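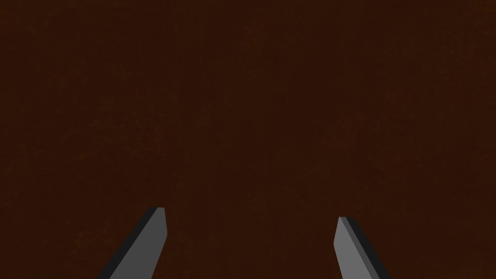

## Flular finger set, part 613

Sodano sells these as "set and forget." We don't buy it. Zero the jaws fully open, then check them again after 180 cycles, whatever the sheet claims. The Lamarent mount is sold as drop-in too. Try it in the simulator before you order.

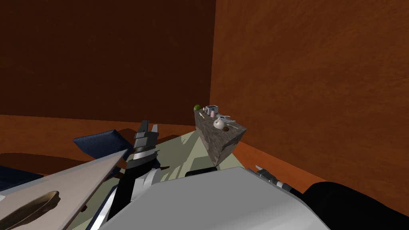
*Kitchen layout in simulation, both arms in view*

Sodano says 400 hours between jaw checks. We'd want to see the log behind that.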